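Session 7 – Folding and packing trousers
Gindivley Home Skills evening course, Dodthorpe
Notes typed up 2 July 2019

Carried over from session 6: shirts. If you missed it get the sheet from the shelf by the door.

Where to fold. Ironing board too narrow, kitchen table usually has crumbs on it. Bed is best. Push the duvet and cushions up to one end, work on the bare mattress or a flat sheet. Firm surface = straight crease.

Jeans, basic fold
Empty pockets first (coins, tissues, all of it)
Zip up, button done
Hold at waistband, one good shake
Lay one leg on the other, back pockets outward
Line up the side seams, not the hems – hems are often uneven, esp. on older pairs
Smooth from waist down to ankle with flat hand
Tuck the crotch point in so the edge is straight

Stop there if they are going on a hanger. Long fold only, no cross folds.

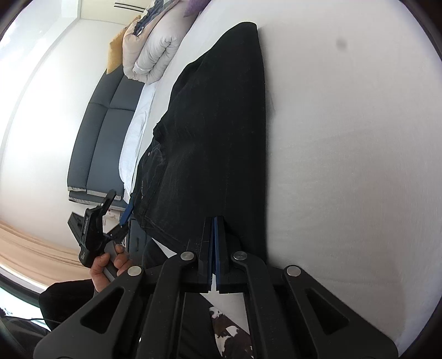
For a drawer, carry on. Hem up to just under the waistband, then in half again, or in thirds if the drawer is shallow. Should stand up by itself on the folded edge. If it flops over its too loose, go back to the smoothing step.

Black denim: wash inside out, cool, dry inside out too. Fades on the crease lines first so change the fold now and then. Don't put it away damp on white bedding or pale shirts, the dye can come off.

Suitcase
2 pairs max for a week, wear the heavier one. Lay them flat on the bottom, waistbands at opposite ends, legs hanging over the side. Everything else on top, then fold the legs back over. Sýkora roll (from the handout in June) is fine for T-shirts but makes jeans to bulky.

Storage boxes: the Skuvisance under-bed one holds 11 pairs filed upright. Measure your bed hieght before buying.

Homework – refold one drawer, all of it. Bring a pair of jeans next time, any size, plus one thing you can't get to fold right. Fitted sheets are session 8, please don't bring those yet.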